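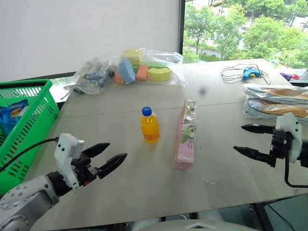
Hwa-young Nam, Cimari
Speaker notes, October session

Slide 1. Thank the organizers. Say up front that this talk covers one fault on the two-arm table. Leave the picture up while people sit down.

Slide 2. The task. Pick up the juice bottle, pass it to the other arm, put it in the green basket. Point out the black cable on the left arm and where it lies on the basket rim. Don't say more yet.

Slide 3. The fault. On run 457 of 500 the left wrist stopped reporting its position. The arm kept moving on the last good value. The gripper closed on the bottle cap and kept squeezing. Saturday, one operator present. She hit the stop. No one was hurt.

Slide 4. What we checked first, and got wrong. We blamed the Irko driver and spent 10 days on it. The logs were clean. Read the log line out loud, slowly.

Slide 5. The cause. Cable snagged on the basket and pulled at the connector a little on each reach. Szénási took the housing apart and found the worn pin. Pass the pin around if I remember to bring it.

Slide 6. The safety part. Spend the most time here. A lost signal has to stop the arm within 200 milliseconds. Ours had no such limit. The Plerkodberg cell had the same gap and we told them the same day.

Slide 7. Changes: cable clipped along the arm, basket moved back, timeout added, connector check before each shift.

Questions. If asked about cost, send them to me by email.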